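4. Trying out the two hand grippers side by side

I do this part every time I swap pads, and I'd like you to do it too before you log anything for Drodum. It takes me around 8 minutes, a bit longer if Gerrit is talking to me.

1. Tape the board down at the front corners and give it a good shove. If it slides, tape it again.

2. Put the mug and the toothbrush on the board. I like this pair – one is tall with a handle, the other is skinny and lies flat, and a gripper that's great at one can be hopeless at the other!

3. Slip a hand into each gripper and hold both just over the board. Let the cables loop back over your wrists with some slack.

4. Open the fingers all the way and check the view from the gripper camera. You want both pads in it, with bare wood between them. 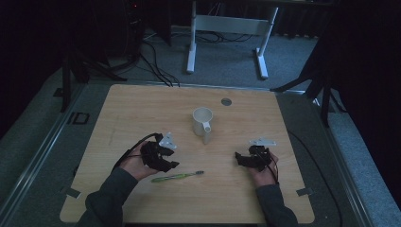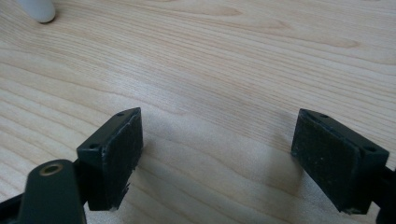
Fig. 6. Both grippers over the board (first picture) and a gripper camera's view of open fingers (second picture).

5. Look closely at the pads. A few specks of lint are fine by me, but wipe them anyway if you're comparing against a fresh set.

6. Pick up the toothbrush 36 times with the left gripper, then 36 with the right. Same again with the mug, by the handle.

Note: Aicha closes the fingers much slower than I do and gets better numbers, so write down who was wearing them.

Caution: don't squeeze past 80 on the grip readout. The scale goes up to 100, but the pads start to creep on their blocks before that and you'll be regluing them all afternoon.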